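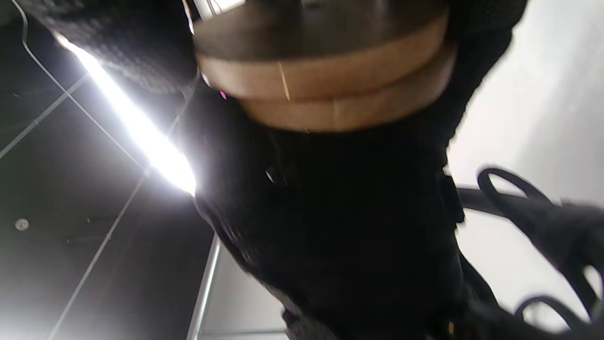 The Savham hand-held gripper kit, three weeks in

I've been using the Savham kit since April, and people keep emailing me to ask whether it's worth it, so I'm finally writing it all up in one place. The price I paid was $1,846 with the camera mount and the padded case. The gripper on its own is $402 less, but then you have to sort out your own mount, and I'd already been down that road once (never again!).

You hold it, you squeeze the trigger, the fingers close, and the camera records the whole thing so you can train an arm on it later. Setup took me one evening. The app from Prestudar found it on the second try and hasn't lost it since, and I've now got more than 159 clips on the drive.

What I like: the trigger is light, and my wrist doesn't ache after an hour the way it did with the old Holovko. The wide lens takes in a ton. Swing it upward and you get ceiling, lights, sleeves, the works, and fast moves come out a bit soft. Bright strip lights will blow out too, so turn the exposure down one notch before you start. My friend Shivam Chauhan leaves his on auto and trims the bad bits afterward, which is fine if you have that kind of patience. I don't.

What I don't like: the cable. It's too long for desk work and too short to reach my shelf, and I've ended up taping it to my arm. The case latch is stiff as well.

Spare finger pads come in pairs from the Cundthorpe shop. Get the soft ones, they grip round things much better. I wrote to Vsevolod Skoryk on their support desk about a shorter cable and he says one is on the list, no date yet. I'll update this page when I've tried it.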